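El campo detrás de la calle larga

Desde que vivo en este barrio tengo la costumbre de salir a caminar por la mañana, antes de sentarme a trabajar. Mi amiga Reiko Sugawara me preguntó en una carta cómo es el lugar donde camino, y yo le contesté con tres líneas muy pobres: hay una calle, hay un campo de deporte, hay árboles. Después me dio un poco de vergüenza. Llevo dos años pasando por el mismo sitio y no sabía decir más. Por eso escribo esta entrada, con calma y con el diccionario al lado. Pido perdón por los errores, el español es mi tercera lengua y todavía me peleo con las preposiciones.

El barrio se llama Weresitz. Desde mi puerta hasta el campo son 2258 pasos según el contador de mi teléfono, que no sé si es muy exacto, pero el número me gusta y lo he aceptado como verdadero. Primero bajo por la calle de la panadería, luego cruzo la plaza de la fuente, que está casi siempre apagada, y después llego a una calle ancha que hace una curva muy suave. En esta curva empieza para mí el paseo de verdad. Al otro lado está la acera, y detrás de la acera, la hierba. 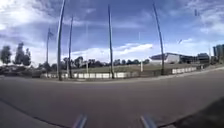 La curva, con el campo y los postes al otro lado de la calle.

Durante mucho tiempo no miré los postes. Son altos y delgados, y uno de ellos está un poco inclinado. Una vez que los he visto ya no puedo dejar de verlos: cuando vuelvo del mercado por otra calle los busco entre los tejados, y si los encuentro sé que estoy cerca. En mi idioma tenemos una palabra para una cosa así, una señal que usan los pescadores para volver al puerto. En español he encontrado «marca» y «referencia», pero ninguna me parece tan bonita. Si algún lector conoce una palabra mejor, por favor, que la deje en los comentarios.

Lo otro que me gusta de esta parte es la valla blanca, baja, hecha de paneles. No es una valla para impedir el paso a una persona decidida. Solo dice: hasta aquí el juego, desde aquí los que miran. Con la luz del día los paneles brillan bastante, y desde la calle son lo primero que llama la atención a nivel del suelo. El asfalto es gris, la acera también, y de repente está esa línea clara sobre lo verde.

Itsuki Kobori, que vive en el piso de abajo y conoce el barrio mucho mejor que yo, me contó que antes el campo se llamaba Mirolon y que los mayores todavía usan este nombre. Dicen «voy al Mirolon» aunque solo vayan a pasear al perro. He empezado a decirlo yo también, primero con timidez. La mujer de la panadería me entendió a la primera y me sentí muy orgulloso todo el día.

Itsuki me explicó además una regla de cortesía que yo no cumplía. Si hay partido, los que pasean van por fuera, por el camino de hormigón, y no cortan por la hierba aunque sea más corto. Yo había cortado por la hierba muchas veces. Ahora voy siempre por el camino, también cuando el campo está en silencio, y creo que he salido ganando.

El camino es ancho y recto. Dos personas pueden ir juntas hablando y todavía pasa una bicicleta sin pedir permiso. Al lado izquierdo, según voy yo, tiene un bordillo claro, y después del bordillo baja un poco la hierba hasta la cerca. Al principio yo caminaba mirando al suelo, que es una mala costumbre de mi trabajo (corrijo textos técnicos y paso el día con la cabeza baja). En este camino no hace falta mirar al suelo, porque es muy liso. Entonces uno levanta los ojos y tiene todo el campo a un lado, plano, hasta los árboles del fondo.
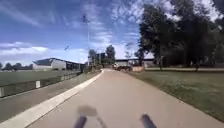 El camino de hormigón y, detrás de la cerca, el campo.

El edificio largo y bajo, de paredes claras y tejado oscuro, fue durante meses un misterio pequeño. Yo pensaba que era una escuela. Itsuki dice que son los vestuarios y un almacén; su hermana está segura de que una parte fue una cafetería con el nombre Onuoha, donde vendían un café muy malo y unos bollos muy buenos. No he podido comprobarlo. He preguntado a tres personas y tengo tres respuestas, así que lo dejo como está.

También me fijo en las luces. Hay un foco en lo alto de un poste delgado y de día parece una cosa sin importancia, una caja oscura contra las nubes. Pero en invierno, cuando entrenan tarde, desde mi cocina se ve una claridad encima de las casas, y yo sé de dónde viene. Lavo los platos y pienso: están en el Mirolon.

La vuelta completa me lleva 30 minutos si no me paro. En agosto tardo más, porque busco la sombra y porque me encuentro con gente que no tiene prisa. Llevo unos zapatos viejos y una botella de agua, nada especial. Probé una temporada una aplicación, Jumbridge, que te felicita cuando terminas el recorrido, pero me felicitaba también cuando iba a comprar patatas y perdió mi confianza.

Reiko quiere venir en primavera. Le he escrito que traiga calzado cómodo y que iremos primero por la calle de la curva, después por el camino, y que a la vuelta compraremos pan. Me ha contestado preguntando si hay bancos para sentarse. No me acuerdo. Mañana lo miro y se lo digo.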